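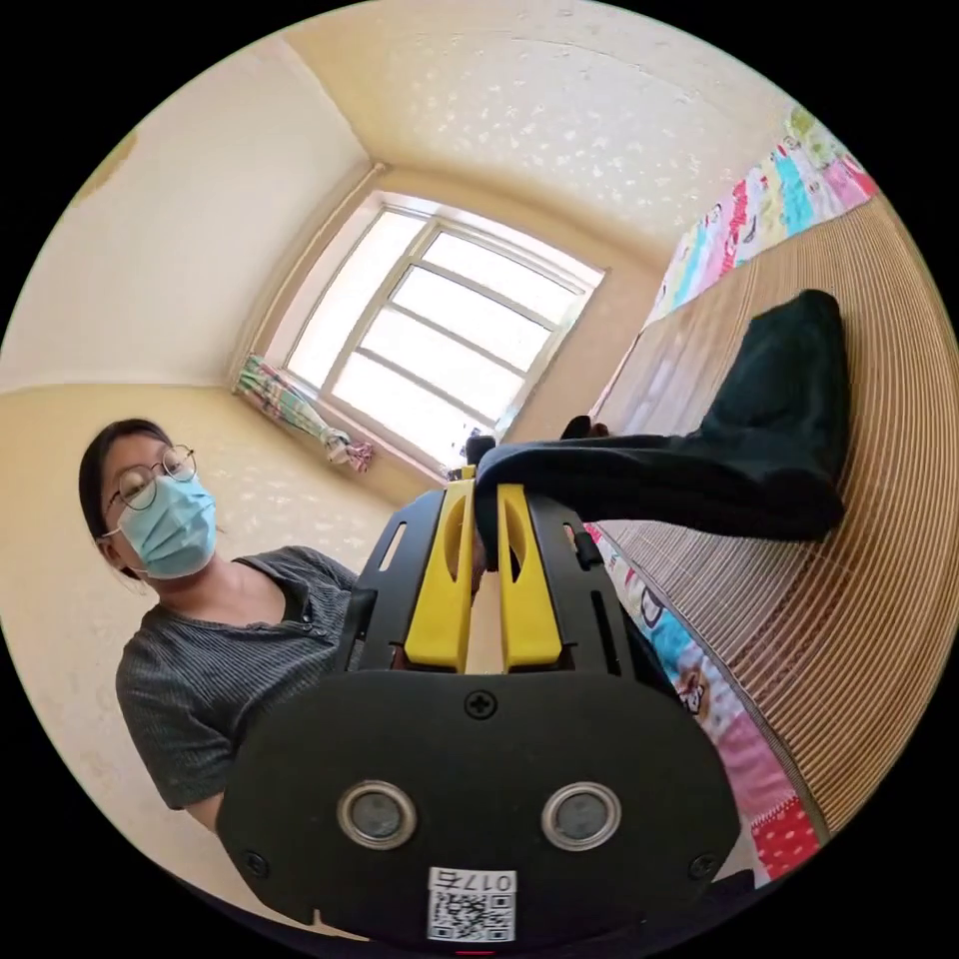
Marianna Tomaszewski

Saturday, December 13, 2025

Okay, I've had the Zindau hand gripper long enough now to write this up properly, so settle in. A few of you asked in the other thread whether it can cope with clothes, and clothes are what I bought it for. I want a folding policy for dark garments on real beds in real bedrooms, and you don't get that from a bench with a white tablecloth on it.

The short version is that I love this thing. The long version has some complaints in it.

What I like most is the yellow fingers. They're flat paddles with a long oval cutout in each one, and they're bright enough that I never have to squint at playback to work out where the tips are, even with navy or black cloth bunched all around them. My old pair were dark gray, and with dark pants you'd lose them completely. The cutouts let the paddles bow a little when you squeeze, so they follow a fold of cloth and you don't end up pinching only at the very ends. I've been picking up waistbands, hems, single layers, double layers, and single layers are the only ones that still make me slow down.

The open frame up front is great too. Heavier clothing drapes right over the top of it. I thought that would be a nuisance (and sometimes it is, see below) but it also means the garment has somewhere to rest while you reposition.

Complaints. It's big. You notice it as soon as you're working close to your own body, and if you're leaning over a bed you have to think about your elbow. The slots in the side rails catch buttons. I've had that happen with shirt cuffs and once with a drawstring, which was a real mess to get out. And the manual is four pages, one of which is a parts drawing with no labels.

Setup on the software side was painless. I'm using Mumix for syncing and trimming and it picked up the stream the first time. I've got 200 clean episodes so far and I'm aiming for a lot more. Ask me anything!

staplesandthread

Great write-up, thank you. Are the paddles the stock ones or did you order the softer set? I have the stock ones and mine feel slippery on anything like polyester. Cotton is fine.

Marianna Tomaszewski

Stock! I haven't tried the soft ones. Polyester is hit or miss for me as well — I get a much better grip if I come in at an angle and scoop a little before closing. Straight down on a slick fabric and it just slides out from between them.

low_torque_larry

Going to be the grump here. I had one of these on loan in May and sent it back. For the price you can print the Brostero design, buy your own sensors, and have money left over. It's the same basic idea, two paddles on a parallel slide, and you can print fingers in whatever color you want. I really don't see what Zindau is adding apart from a nice box.

hemline

I've built a Brostero and I've used the Zindau, and I don't think that's fair, Larry. My printed rails started to bind after a couple of weeks of daily use. I sanded them, greased them, reprinted one side, and it was still gritty at the wide end of the travel. The Zindau was smooth the whole time I had it. If your hobby is building grippers then sure, build one. If you want to be collecting folding data this weekend, it's a different sum.

low_torque_larry

Two weeks is quick. What did you print it in?

hemline

PETG, and yes I know, you're going to tell me nylon.

low_torque_larry

Nylon.

Marianna Tomaszewski

Ha. Larry, I did look hard at the Brostero and I have a lot of respect for it. What tipped me over was the calibration. I'd have spent my evenings on that and I'd much rather spend them on laundry (a sentence I never expected to type). If somebody sold an assembled and calibrated Brostero I'd be first in line.

pdx_mako

Shehu does sell them assembled, or did. Ask for the version with the metal slide. Lead time was long when I checked and I don't know how good their calibration files are, so take that as a rumor until someone here has one in hand.

Marianna, question about backgrounds. My grasp detector falls apart on anything with a busy print. Do you change the bedding out, or leave it?

Marianna Tomaszewski

Leave it! I'm very firm on this one. A woven mat, a patchwork quilt with a cartoon bear and polka dots, a patterned curtain by the window, bright daylight coming straight in — that's what a bedroom looks like, and I want the model to see all of it. A dark garment on a tan mat is the easy case. Where it slides over onto the quilt it gets harder, and those are the episodes I want most. I do mix in a few plain sheets early on so training has something gentle to start with.

pdx_mako

That's more or less the opposite of what I've been doing, so I may have to go redo some work. What about the window? I always shoot with the blinds down. Otherwise black fabric turns into one flat blob for me.

Marianna Tomaszewski

It depends on the hour. Late morning is kind to me, mid afternoon is terrible. I don't fix exposure by hand, I just look through each batch in Mumix and drop the ones where I can't make out the folds myself. With black pants I lose about 22 percent of a batch on a bad day. I'd call that acceptable, but I know people who'd be horrified.

staplesandthread

Mildly horrified. I lock my exposure before I start and I throw away almost nothing. You give up some detail outside the window, but who's folding anything outside the window?

Marianna Tomaszewski

Okay, that's a good point and I'm going to try it on the next batch.

quietcorner

New here, and reading this with interest. How many episodes do you need before a folding model does anything useful? I keep seeing 3,000 mentioned and that sounds like my whole winter.

hemline

Depends on what you call useful. For one garment type on one bed, far fewer. I got decent first folds on towels with a small set, and then pants humbled me. Start with towels.

low_torque_larry

Agree with hemline on this one, mark the calendar. Towels first, and keep every recording where you fumbled and recovered. I used to delete those and I regret it.

quietcorner

Thanks, both. Does the gripper wear your hand out? I have small hands and a cranky thumb.

Marianna Tomaszewski

A bit, yes. I do short sessions and swap hands when the garment allows. The return spring is stiffer than it needs to be for cloth, and Zindau told me by email that a lighter one is on its way as a spare part. No date yet. If yours is a thumb problem I'd wait for that spring, or find someone who'll let you squeeze theirs for an hour before you buy.

Next up for me is kids' T-shirts, and then fitted sheets if I'm feeling brave. I'll add the locked exposure results to this thread when I have them.

staplesandthread

Fitted sheets! Please post those, good or bad.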